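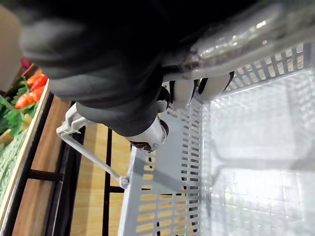
White finger joints curled over the rim of a basket.

Cleaning up solar images before you go hunting for small features

I get asked a lot how I tidy my white-light sun pictures before counting spots and pores, so I've finally written it up (November is cloudy here, what else would I do). You don't need much: a stack of raw frames from a small telescope with a proper certified solar filter over the front, a set of darks, a set of flats, and some software that can do sums on images. I use Canix, but anything that lets you subtract, divide and take a median will get you there.

Step 1: Take your darks
Put the cap on and shoot 16 frames with the same exposure and gain as your sun frames. Do it straight after the session while the sensor is still at the same temperature. I used to leave mine until after tea and then wonder why I had a faint grid all over the disc!

Combine them with a median. An average will let the odd cosmic ray hit through, and you'll end up stamping that bright dot, upside down, into every picture you make.

Step 2: Take your flats
Point near the centre of the disc and defocus until every spot has melted away, then take another 16. Take off the dark (a matching one, if you changed the exposure), combine them and divide by the mean so the values sit near 1.

Step 3: Calibrate
For each raw frame, subtract the master dark, then divide by the master flat. In Canix that's Process, then Calibrate, and please untick "clip negatives" or the sky beyond the limb goes all odd.

Step 4: Throw most of it away
I shoot 100 frames and keep the best 15. Sort by sharpness, then flick through the winners by eye, as the sorting tool loves a noisy frame and will happily put one at the top.

Step 5: Hunt for spikes
Line up your keepers and blink between them. A real pore stays put on the disc and wobbles a bit with the seeing. A hot pixel stays put on the sensor, so once the frames are aligned it hops about. Anything that turns up in one frame only goes in the bin. I reject pixels more than 4 sigma from the median, and that catches nearly all of them.

Step 6: Flatten the limb darkening
Fit a smooth curve from centre to edge and divide by it. Small spots near the limb are much easier to see afterwards. Save this as a separate copy, you'll want the plain one for measuring brightness.

Next time I'll go through measuring spot areas near the edge, where foreshortening makes everything look thinner.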